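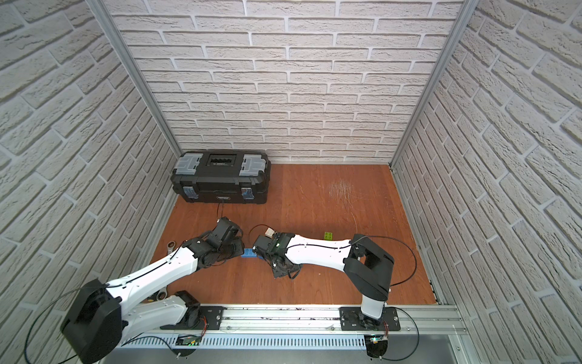 Does adding corrective demonstrations help a two-arm policy more than adding the same number of ordinary ones?

For handovers it did, by a clear margin, and for simple pick and place it made no difference we could measure. The rest of this post sets out how we compared the two and where I think the result stops being reliable.

The starting point was a complaint in my last post. We had a policy for passing small objects from one arm to the other, trained by imitation on teleoperated episodes, and it had stopped improving. More episodes gave us lower validation loss and the same behaviour on the rig. The failures all looked alike. One gripper would bring the object to the meeting point at a slightly wrong angle, the other would close on a corner or on air, and both arms would then hover a short distance apart, making small movements that led nowhere.

That is the usual trouble with behaviour cloning. The operators are good at the job, so the training set contains very few bad approaches, and the policy has never been shown how to leave one. A wrong angle takes it outside the data and it stays there.

The method

We kept the base set fixed at 200 ordinary episodes and built two extended sets from it. The first extension, which the logs call Mondura, was more of the same: full episodes from a neutral start to a finished transfer. The second, Torkstead, was made of corrections. We ran the base policy, let it go wrong, and had the operator take over from the stuck position and finish the task. Only the part after the takeover was kept. Both extensions had 89 episodes.

Matching on episode count is open to argument. A correction is much shorter than a full episode, so Torkstead adds fewer timesteps. I considered matching on timesteps instead, but operator effort follows the number of episodes more closely, because resetting the objects takes as long as the motion itself. If the comparison is unfair, it is unfair to the corrections.

Each set was used to train three policies from different seeds. The architecture was the same throughout: a shared image encoder, joint positions for both arms concatenated with the image features, and a head that predicts a short chunk of future actions for both arms together. Nothing was tuned between sets. The training and logging code is our usual Lendesano branch with the sampling weights switched off.

Takeover timing mattered more than I had allowed for. In the first attempt the operators stepped in as soon as they saw a bad angle forming, and the recordings were nearly useless. The arms were still close to a normal approach, so the corrections looked like ordinary data with an awkward first second. We threw those away and made a rule: wait until both arms have stopped making progress, then take over. The operators disliked this, as it means watching something go wrong and leaving it alone, but the second batch was far more varied.

What came out

On handovers, every Torkstead policy beat every Mondura policy, with no overlap between seeds. The first attempt at a grasp failed about as often in both groups. The gap came from what followed. The Torkstead policies backed off, opened, turned the wrist and tried again, and the second attempt usually held. The Mondura policies hovered, much as the base policy had.

On pick and place with a single arm, the two groups could not be told apart. I had expected a small gain there and do not have a good account of why there was none. My guess is that a missed grasp on a stationary object leaves the scene much as it was, so a retry looks like a fresh start and the base data already covers it. A missed handover leaves an object held at an odd angle in one gripper, and no normal episode begins like that.

There was one cost. Two of the three Torkstead policies sometimes backed off from a handover that was going perfectly well. The receiving gripper would be in position, pause, retreat, and come in again. The transfer still completed, but it took longer. I put this down to the receiving arm's pose being very similar just before a good grasp and just before a correction, with too little in the image to separate them. Giving the policy a short history of gripper openings might fix it. Simply lowering the weight of the corrections did not - it removed the needless retreats and a good share of the useful ones along with them.

Limits

All of this is from one cell with one pair of arms and small rigid objects. I would not assume it carries over to cloth or cable, where a failed attempt changes the object as well as its position. The corrections were also collected against one particular base policy, so they cover that policy's mistakes. A different base might fail in other ways and gain less from the same set.

The obvious next step is a second round, collecting corrections against a Torkstead policy and adding those in. Similar schemes in the literature tend to give smaller returns each time, and I would like to know how fast they drop off here. The wrist cameras need recalibrating first, and the evaluation script (still called wasilewska.py, for reasons lost to the commit history) needs to record retreats as a separate event. At present it only stores success and elapsed time, so the figures on needless retreats had to be pulled out of the video by hand. I hope to have the second round done by December.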